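Häufige Fragen zu Klavierstimmung und Reparatur

Hofstetter Klavierwerkstatt, Stand 02.11.2025

Wie oft sollte mein Klavier gestimmt werden?
Einmal im Jahr reicht für die meisten Haushalte. Wer täglich spielt oder unterrichtet, lässt besser zweimal im Jahr stimmen. Neue Instrumente brauchen in der ersten Zeit mehr Pflege, weil die Saiten sich noch dehnen.

Wann ist der beste Zeitpunkt?
Nicht direkt zu Beginn der Heizperiode. Der Resonanzboden reagiert auf trockene Luft, und das Klavier sollte sich erst an das Raumklima gewöhnt haben. Ab Dezember sind die Termine bei uns knapp, bitte melden Sie sich früh.

Mein Klavier wurde 15 Jahre nicht gestimmt. Geht das noch?
Meistens ja. In solchen Fällen ist eine Vorstimmung nötig, und wir kommen nach 4 Wochen ein zweites Mal. Alte Saiten können beim Hochziehen reißen. Ob das Instrument die normale Tonhöhe noch hält, prüfen wir vorher an den Stimmwirbeln. Sitzen sie locker, besprechen wir mit Ihnen, ob sich stärkere Wirbel lohnen.

Was muss ich vor dem Termin vorbereiten?
Räumen Sie bitte Noten, Lampen und Bilderrahmen vom Deckel. Sonst brauchen wir nur Ruhe im Zimmer — Staubsauger und Spülmaschine bitte erst danach. 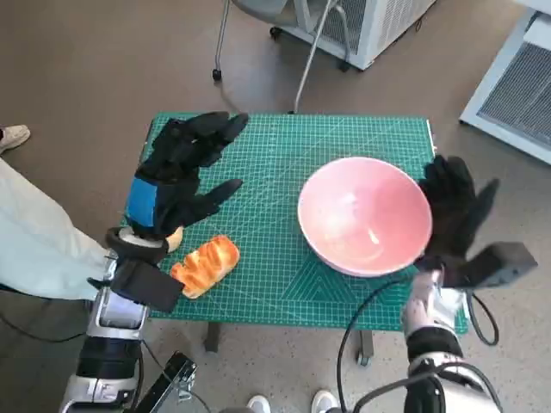
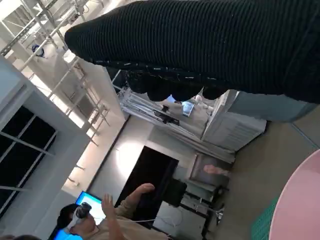
Links: rosa Schüssel und Brot auf grüner Schneidematte. Rechts: schwarzer Rippenstrick.

Einige Tasten bleiben hängen. Woran liegt das?
Oft ist Feuchtigkeit die Ursache. Die Tuchgarnierung in den Tasten quillt auf und klemmt am Führungsstift. Manchmal liegt auch nur eine Münze oder ein Bleistift zwischen den Tasten. Bitte nicht ölen! Öl zieht in Filz und Holz ein und macht die Reparatur teurer.

Reparieren Sie auch Instrumente der Marke Brulwood?
Ja. Für die Mechaniken von Brulwood und Lenico haben wir die gängigen Teile im Lager, also Hammerstiele, Dämpferfilze und Bändchen. Bei Nustbridge müssen wir bestellen, das dauert länger. Digitalpianos nehmen wir nicht an.

Was kostet die Anfahrt?
Innerhalb von 25 Kilometern ist sie im Preis der Stimmung enthalten. Darüber hinaus rechnen wir nach Strecke ab. Den Betrag nennen wir Ihnen bei der Terminvergabe.

Muss nach einem Umzug gestimmt werden?
In der Regel ja, aber lassen Sie das Klavier zuerst 2 Wochen am neuen Platz stehen. Eine Innenwand ist günstiger als eine Außenwand. Heizkörper und Fußbodenheizung sollten nicht direkt am Instrument liegen.

Wer kommt zu mir?
Stimmungen im Haus übernimmt Darren Bloxham. Größere Arbeiten an der Mechanik machen wir in der Werkstatt, dafür nimmt er sie gleich mit.

Kann ich einen Termin verschieben?
Bis zum Vortag kostenlos, telefonisch oder per E-Mail. Bei kurzfristigen Absagen stellen wir die Anfahrt in Rechnung.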